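Chapter 4
Washed Garments: Sorting, Folding and Putting Up

What you should get from this chapter

By the end you should be able to take a load of clean knit garments from basket to shelf without re-pressing anything. Find the seams that tell you where a garment starts and stops. Pick a fold for the shelf you have. Know when to stop folding and hang it instead.

Before you start: Chapter 2 (fibers, knits and wovens) and the drying half of Chapter 3. If you skipped the part on grain go back, ten minutes, you'll want it for section 4.3.

Words used in this chapter: body, yoke, armhole seam, hem, selvage (only once), hand, drape, set crease, thirds, file fold, flat stack.

4.1 The load at the Rana

February, first term of the program, a little after six in the morning. The Rana is a guest house with its own laundry in the basement, two dryers, one long table, shelves up the back wall. Sobia Hayat had the early shift. On the list: 200 staff tees for the spring season, all washed the night before, all due upstairs by lunch.

She got 16 done in the first half hour. Slow. And when Wajid Durrani came down and opened the stack, half of them had a ridge across the chest where the fold had been pressed in by the weight of the ones on top.

What went wrong? Not much, one thing at a time. The tees had been left balled in the baskets overnight. She was shaking each one, laying it down, turning it over to find the front, turning it back. Then folding to whatever size came out. The stack leaned, so she pushed down on it. That's the ridge.

Wajid's fix took no new equipment. Shake everything first, the whole basket, and lay the shirts one over another, necks the same way. Then fold. Same person, same table, and the rest of the job went up before lunch with time left to sweep.

Most of this chapter comes out of that morning. The order of work matters more than fast hands, and you can see it in any laundry room if you stand there long enough.

4.2 Why cotton jersey behaves the way it does

Jersey is a weft knit. Loops, one row hanging off the next. You know this from Chapter 2. What it means at the table:

It stretches more across than down. Pull a tee by the sides and it goes wide and stays a bit wide. Pull it by shoulder and hem and it mostly comes back.

It curls at a cut edge. Hems and bands are there partly to stop that. If the hem is curling anyway, it was dried too hot or the stitching has let go.

It slides. Two layers of jersey don't sit still on each other the way two layers of denim do. A fold that looks square drifts while you carry it.

It takes a crease from warmth plus weight. Warm out of the dryer with something heavy on top, that's a set crease. Cool with nothing on top, the wrinkles stay soft and you can usually smooth them with the flat of your hand.

Soft wrinkle or set crease — learn to tell these apart early. A soft wrinkle is round, like a low hill. Run a finger over it and it moves. A set crease has a edge. Run a finger over it and it stays where it was, and you need steam.

Try it now. Take any cotton tee, drop it in a heap, leave it while you read to the end of 4.3. Come back and look at what kind of lines you have.

Blends are easier. A bit of polyester and the shirt falls open by itself, nearly. Linen knits are harder, leave those for Chapter 6.

4.3 Finding your way around a garment

A flat shirt on a table is easy to read. A shirt in a heap isn't, and you'll get it in a heap nine times out of ten. Beginners hunt for the collar. Fine if it's on top. If it's buried you end up digging, and digging makes more wrinkles.

Go by seams. Every tee has a few that are always there:

Shoulder seams. Short, straight, often taped on the inside. Feel thick.

Armhole seams. Curved. On a plain tee this is the longest curve you'll meet, and it tells you body on one side, sleeve on the other.

Side seams. Long and straight, if there are any. Tube-knit shirts have none, so don't lose time looking.

Neckband. A ring, ribbed usually, stretchier than everything else.

Hem. Double line of stitching on most factory shirts.

The armhole curve is the useful one. It's big, it tends to show somewhere in the heap, and once your finger is on it you follow it up and arrive at the shoulder. Pinch there. Follow the shoulder seam to the neck, on to the other shoulder, pinch again. Lift. The shirt hangs by its two strongest points and gravity does the rest.

Don't lift by the middle of the body. A pinch of loose jersey tents up and pulls everything round it into folds, and all your hand knows is that it's holding cloth. No idea where the neck is. Sometimes you have to do it, to get a shirt clear of the basket, okay. Then put it down and find a seam.

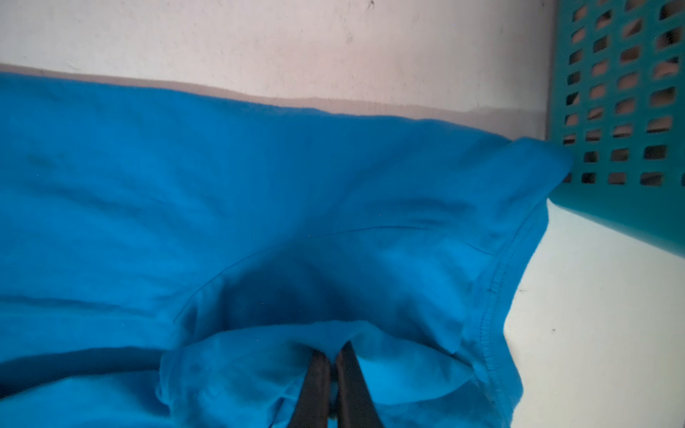 Plain colors are their own problem. No print, no stripe, so front and back look the same until you find the neck. Front neckline sits lower than the back on nearly every tee. The label, if there is one, is at the back or down in a side seam. Anum Bukhari, who wrote the exercises for this chapter, has her first-years sort solid colors with their eyes shut for five minutes. They complain, then they get quicker.

Margin note. Inside out or right side out? Feel the armhole seam. Seam allowance standing up under your finger means you're on the inside. Turn it before you fold, never after.

4.4 Three folds and where they go

Measure the shelf first. I'll say it again in the exercises.

Flat stack fold. Face down, sides in to the middle, sleeves laid back on themselves, bottom up to the neck. Low and wide. Good for open shelves, and for shirts that go out within the day. Keep the stack low, the one at the bottom carries all the rest.

Thirds. Face down, one side in a third, sleeve back, other side over it, then up in thirds from the hem. Narrower and thicker. Good for drawers and for packing into cartons. This is what Sobia moved to for the second half of the load.

File fold. Same as thirds, but one more turn so it stands by itself on its edge. Good for deep drawers where you want to see every shirt. Bad on open shelves, they fall over. No weight on any of them though, so hardly any ridges.

A folding board gives you the same width every time. The Rana has a Grisard board, the college store has Skomon ones, any stiff card cut to your shelf does it too. Boards are for sameness. They don't help a shirt that went down crooked.

And hang it if: the knit is heavy and wet-feeling in the hand, the print is thick enough to crack along a fold, or it's getting worn in the next hour anyway.

4.5 Counting and handing over

Irfan Warraich ran the linen room at Rakix for years and kept one rule for handover. Count at the table, write it down, count on the shelf. If the two numbers match you sign. His February sheet says 376 at the table and 376 on the shelf, and there's a line of pencil where an earlier count was 2 short and somebody went back to the dryer. Look in the dryer drum first. Then in the sleeves of larger things, small stuff hides there.

Size goes on the shelf edge, not on the shirt. Tags on shirts fall off in a stack.

Exercises

1. Get the tee you dropped in a heap during 4.2. Mark each line on it soft or set. Smooth the soft ones by hand. How many lines are left and where on the garment are they?

2. With a partner. Partner drops a plain tee on the table any way they like. You find an armhole seam by touch and get from there to both shoulders. Swap. Write down what slowed you.

3. Measure a shelf or drawer at home, depth and width. Choose a fold from 4.4 and say why in two sentences. Then fold five shirts to that measure and check them with a ruler.

4. Redo Sobia's morning on paper. She has the same table and the same baskets. Put these in order: shake out, turn right side out, sort by size, fold, stack, count. There's more than one good answer, defend yours.

5. Noman Ansari's second-year group wanted to skip the shake-out and fold straight from the basket to save a step. Try both ways with a small load. Time each. Then open the stacks next day and look for ridges before you decide wich was quicker.

Next, 4.6 takes up shirts with plackets and collars, where the shoulder lift still works but the fold doesn't. Bring one button-down to class, clean, unironed.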